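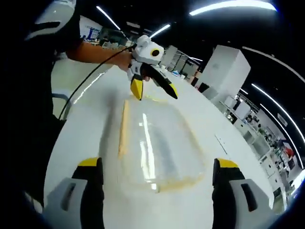

Right, can everyone hear me at the back? (Wait for thumbs. If no thumbs, ask Fabian to do the thing with the mic.)

Hello, I'm Mereana Cosgrove, and I've been given the slot after lunch, so I'll keep moving. My talk is called "Flat, Clear and Everywhere" and it's all about plastic bags. The see-through sort. The ones your duvet cover came in, the ones your shirts came in, the ones stuffed inside other ones at the back of the cupboard under your sink.

Show of hands: who has a bag of bags at home? (There will be a lot of hands. Put own hand up too.)

Who has more than one bag of bags? Lovely. You're my people.

How I got into this. I used to run the packing table at Pryor, where we sent out second-hand curtains and bedding, and every single thing that came in arrived in clear plastic and every single thing that went out went out in clear plastic. I did that for 11 years. When I left, Séverine Renaud gave me a leaving card and a roll of bags, and I've still got half the roll.

In my last August there we had a big sort-out and kept every bag that came through the door for the whole month. I wanted to know how many we were getting through, so we counted them, and it was 3,456. I had guessed 800! (Pause here, let them do their own guess. Don't rush on like you did at the run-through.)

So what do you do with 3,456 bags? Well, the first thing you do is flatten them, and that's mostly what I want to talk about, because I think it's a proper little skill and I never hear it discussed.

FLATTENING

You need a table. A big one, with nothing on it. I like a white one for clear bags, some people swear by a dark one. Kalkidan Demissie, who taught me most of what I know, would only work on dark green and she'd tell you I'm wrong. The trouble with clear plastic on white is you lose the edges. The trouble with clear plastic on anything under a strip light is the glare, you get a great bright line down the middle and you can't see if there's a hole in it. Move your head, or move the bag. I move the bag.

Lay it down, open end towards you. Closed end away. Put one hand flat in the middle and push the air towards yourself with the other. Slowly! If you go fast it just balloons up at the sides and you have to start again. People always want to go fast.

You will not get all the wrinkles out. I want to say this quite firmly as I've watched grown adults stand at a table for five minutes stroking a bag. It's had a pillow in it. It's been folded in a lorry. It's going to be wrinkly. You want it flat enough to stack, and that's all.

(Demo with bag 1 here. Big one. Hold it up first so the back row can see it. Check they can see it, it's see-through, they can't see it, hold it in front of the black jumper.)

Where it overlaps on itself it goes a bit grey, a bit blue sometimes. I find that handy. If you can see a darker patch, there's a fold under there you haven't found. Chase it out to the edge.

TAPE

Now, tape. Everyone groans at this bit at Skerilance, where I do the Tuesday sessions, as they know I'm going to go on.

Old tape goes yellow. You'll have seen it, the strip starts out clear and then a year in a warm stockroom and it's the colour of weak tea. If the strip's still in one piece you've got a chance. Lift one corner with a fingernail and pull it back along itself, low down, nearly flat to the table. Don't pull upwards. Pull up and the plastic stretches, and now you've got a bag with a frilly edge that won't lie down for anyone.

If the tape's gone and it's only left the gum behind, you've got two choices. One, a drop of cooking oil on a cloth, leave it while you do another bag, wipe, then a bit of washing-up liquid to get the oil off. Two, cut it off. On a wide bag I cut. You lose a finger's width from the edge and you save yourself ten minutes of rubbing. Darcy Tamihana thinks this is cheating. Darcy is here today, hello Darcy, you can have your say in the questions.

And please, if you're the one doing the taping, fold the end of the tape under so there's a tab. I'd put it on a poster. I did put it on a poster at Pryor, and somebody taped it up with no tab.

(Demo with bag 2, the sticky one. Cloth is in the side pocket. Oil is in the jam jar, KEEP IT UPRIGHT.)

STACKING

Like with like. Same size, all the open ends facing the same way. Stack on the table first and then roll the lot together from the closed end, so the last bit of air has somewhere to go. Then an elastic band, a fat one.

Don't fold them into little triangles. I know. I've seen the videos as well. They look gorgeous in a drawer and then you need a big bag in a hurry and you're unpicking a samosa.

One thing I got wrong for years was mixing the crackly sort with the soft sort. The soft ones cling and the crackly ones slide, so your stack creeps off sideways and ends up on the floor. Two piles. You can tell them apart by scrunching a corner next to your ear. (Do this at the mic, it's quite loud, warn Fabian Mayrhofer first as he'll have the headphones on.)

WHAT YOU DO WITH THEM

Use them again. Jumpers over the summer, seed trays, muddy boots in the car, paint brushes overnight. If there's a hole in it, it goes to the soft plastics collection, and if you aren't sure about a bag with printing on, ask them what they'll take. Keep the big ones away from small children and pets, obviously, high shelf, and say that bit properly, don't mumble it.

(If running late skip the next bit and go to questions.)

The mattress bag story. Fokard, the stockroom, me and Séverine inside the thing trying to find the other end. Tell it short. It's only funny short.

Questions. Somebody will ask about cling film. I don't do cling film.

Spare bags by the door for anyone who wants a practice one, and can I have the jam jar back please.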